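3.2 Where the examples come from

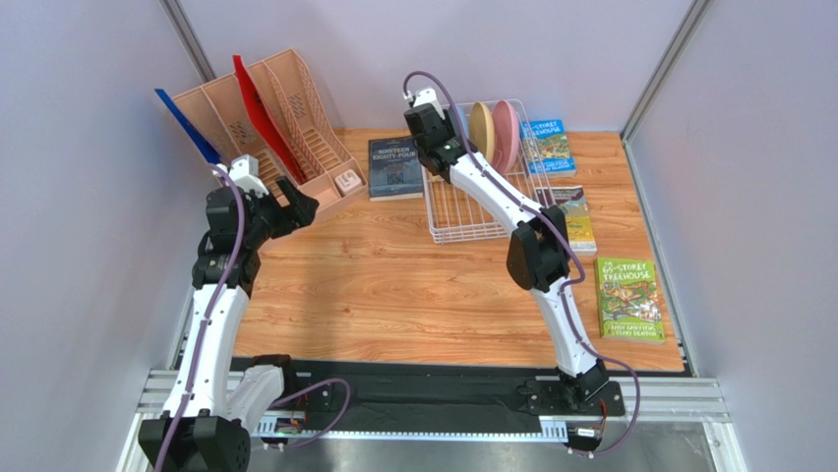 Figure 2. The two-arm cell used for collection, with file organizer, dish rack and books on the tabletop.

Our set holds 1,334 teleoperated episodes recorded in the cell of Figure 2. Reports on similar cells, including our own earlier one on Furnel, give the episode count and let the reader take it as a measure of variety. We doubt that it is one. The walls stay where they are, and so does the table. A policy can do well under those conditions by learning where the rack usually stands, and a success rate measured in the same cell will not show it.

Akande and Gallardo re-sorted the episodes by starting layout. Of the full set, 800 begin from one of 33 layouts, which the operators had fallen into repeating although the protocol asked for a fresh arrangement each time. Plates in a rack and folders in an organizer invite this, as both objects suggest where things go. Books laid flat do so less, but operators still tended to put them back near the place they were taken from.

We therefore report results by layout, and we make no claim about kitchens or offices. Whether another 1,000 episodes from this table would change the picture is an open question. Cordeiro expects some gain; the other authors do not.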